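Ticket 1870 — Décalage temporel entre la pince gauche et la pince droite après mise à jour de Garthorpe
Projet : Cernach
Composant : enregistreur / synchronisation des flux
Priorité : haute
Ouvert par : Gunnel Aasen
Assigné à : Ulla Strömberg
État : résolu, en attente de fusion

Symptôme
Depuis le passage à la nouvelle branche de Garthorpe, les épisodes à deux mains sont rejetés par le contrôle de cohérence. La trajectoire de la pince gauche arrive en retard sur celle de la droite. Message dans le journal :

sync_check: skew left/right = 83 ms (max 20), episode rejected

Le retard est le même d'un épisode à l'autre. Il ne dépend ni de la durée de l'enregistrement ni de la tâche. Sur les 300 épisodes relus, tous sont touchés.

Étape 1 — Écarter le matériel
Câbles des deux pinces intervertis côté concentrateur, puis redémarrage complet. Le retard reste à gauche. Le port USB n'est donc pas en cause. Même résultat avec l'ancien concentrateur.

Étape 2 — Vérifier le poste et les vues
Tâche utilisée pour les essais : feutre et contour noir tracé sur le plateau blanc. Le contour sert de repère pour comparer les vues entre elles.
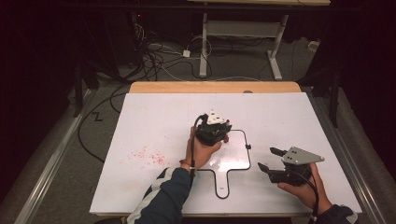
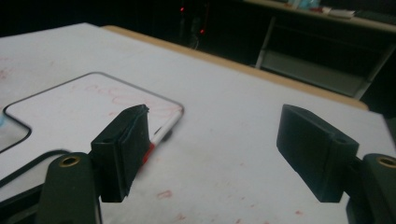
Vue de tête avec les deux pinces, puis vue d'une caméra de pince avec le feutre posé contre le doigt gauche.

Étape 3 — Comparer les horodatages
Script de comparaison lancé sur les fichiers bruts, avant tout rééchantillonnage. Les images des deux pinces sont correctement datées à l'acquisition. L'écart apparaît seulement après le passage dans le tampon de Garthorpe. Le flux gauche y est daté à la sortie de la file, le droit à l'entrée.

Étape 4 — Cause
Dans la configuration, le champ stamp_source est lu par nom de périphérique. La nouvelle branche attend « grip_left » et notre fichier contient encore « left_grip ». Le nom n'est pas trouvé, la valeur par défaut s'applique (dequeue) et aucun avertissement n'est émis. Le côté droit avait été renommé lors d'un test en mars — d'où la différence entre les deux.

Étape 5 — Correction
1. Renommer la clé dans devices.yaml.
2. Forcer stamp_source: capture pour les deux pinces.
3. Ajouter une erreur bloquante si un périphérique déclaré n'a pas d'entrée correspondante.
4. Relancer le démon, puis sync_check sur un épisode court.

Résultat après correction : skew left/right = 2 ms, episode accepted.

Commentaires
Gunnel Aasen, 14 h 10 : Testé de mon côté, même résultat. Peut-on récupérer les épisodes rejetés ou faut-il les refaire ?

Ulla Strömberg, 14 h 32 : On peut les récupérer. Les dates d'acquisition sont toujours dans les fichiers bruts, il suffit de relancer la conversion avec --restamp. Ne pas appliquer de décalage constant à la main, la file n'a pas toujours la même longueur au démarrage.

Gunnel Aasen, 15 h 05 : Conversion lancée sur tout le lot. Je laisse le ticket ouvert jusqu'à la fusion du point 3.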